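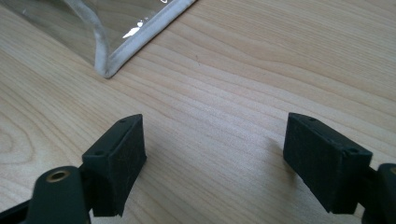
Week 2 – Clear pouches, piped edges

Sewing Soft Goods, evening section. Notes for September 7, 2022. Instructor: Ginette Hawthorne. Sub for the second half: Solange Fraser.

Bring tonight
Clear vinyl, white piping, clips (NOT pins, pin holes in vinyl stay forever), zipper, tissue paper, your own scissors. Fondora kits are on the back shelf, 19 left. If you missed week 1 see Aaliyah Vachon for the pattern sheet.

Looking first
Lay a pouch flat on bare wood before you judge it. You want to see the grain through the vinyl, a bit hazy is fine. Glare will hide things so turn it, look again. Check:
– corner: rounded, piping goes round it smoothly
– piping stands up above the flat part
– creases. Soft ones mostly relax if you leave it flat overnight. Hard folds dont.

Cutting
Roll vinyl, never fold. Trace with a grease pencil, cut just inside the line. Round the bottom corners with the jar lid. A square corner and piping will fight you.

Piping
Start mid bottom edge, never at a corner. Raw edges together, clip every inch or so. At the curve snip the piping seam allowance – three or four little snips, stop short of the stitching. Ease it, don't pull. Pulled piping makes the whole panel bow and the pouch wont sit flat.

Stitching
Longer stitch than for cotton. Short stitches perforate the vinyl and it tears like a stamp. Zipper foot, snug up to the cord. If the vinyl sticks to the foot put tissue on top, tear away after.
No iron anywhere near it! Use a hair dryer on low for wrinkles, keep it moving.

Joining the ends
Open one end, trim the cord so the two butt together, fold the fabric over, stitch across. Ga-eun Bang's method with the diagonal overlap is also OK, less bulk, see her sample from March.

For next week
One finished pouch, any size. Plus a test corner sewn seperately, labeled with stitch length. Read the handout on zipper ends, both sides of the sheet. Machine 23 is skipping stitches, use a different one until Yhon Cárdenas has looked at it.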